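Does a Shorter Rulebook Make a Shorter Game?
Project report, Games and Simulation elective
Tanvir Miah, Natália Pinheiro, Celeste Gaete
Supervisor: Adelino Baptista
Submitted 7th June

1. Why we picked this

Every miniatures game published lately seems to promise a full battle in one evening. The box says so, the website says so, and reviewers repeat it. We wanted to know if cutting the rules down really cuts the time at the table, or if the time goes somewhere else. Two of us play regularly and had our doubts from the start, so the reader should keep that in mind.

2. The two rule sets

Tatora is a fantasy skirmish game with a thick rulebook, a page of modifiers for shooting and a separate morale phase. Pilodeo covers the same kind of fight and sells itself on being quick. Its core rules run to 43 pages, and a good part of that is artwork. Both use six-sided dice and both expect a table you could fit in a dining room.

We used the same figures for both, borrowed from Eliécer Yupanqui, and the same scenario: a river crossing at a made-up village called Drasdale, with one bridge and one ford. Using a single scenario was a compromise. It suits Tatora a little better, we think, because Tatora has proper rules for water and Pilodeo just says "count as rough ground."

3. What we did

We played 47 games during May. Each was timed from the first deployment to the last dice roll, with food breaks taken out. We also wrote down every time somebody stopped to look up a rule or argue over one. Over the whole project we logged 1,832 of these stops. That number looks impressive, and we would ask people not to lean on it too much. What counts as an argument was up to whoever had the notebook, and Celeste is stricter than Tanvir.

4. What we found

Pilodeo games were shorter, but by much less than the publisher's claims would suggest. The first few were slower than Tatora. The rules leave so much out that players kept stopping to work out what was meant. Can you shoot across the bridge past your own men? Tatora takes half a page to answer that. Pilodeo says nothing at all, and we lost a good part of one evening to it.

Once we had agreed on our own answers and written them on a sheet of paper, Pilodeo sped up a lot. It is fair to ask if we were still testing Pilodeo at that point – by the end our sheet was covered on both sides.

Tatora surprised us a bit. The shooting modifiers are as bad as people say, but players learned them. Moving figures and deciding what to do took up most of the time in both games, and no rulebook is going to fix a player who stares at the ford for ten minutes.

5. Problems

Our players were mostly friends of ours. They knew what we were measuring, and at least one admitted to hurrying. We did not switch the order in which people learned the two games until partway through, which was a mistake. We also meant to include a third set, Amaral, but it needs hex terrain and we ran out of time to build any.

Scoring how much people enjoyed each game was dropped early. Nearly everybody gave everything a four out of five, so it told us nothing.

6. What we make of it

On our evidence, "fast play" on a cover should be read as advertising. A short rulebook may give a short game to people who already agree on how such games work. For newcomers we would expect the opposite, though we had too few of them to say so firmly. Anyone repeating this should use strangers, at least three scenarios and one person keeping the notebook throughout.

Our timing sheets and the Pilodeo house rules are in the appendix.

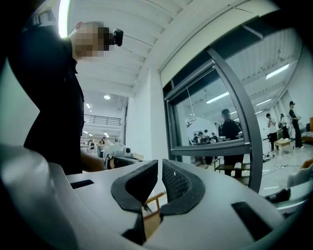
Figure 1. Leaning in over the work surface, head-mounted camera on.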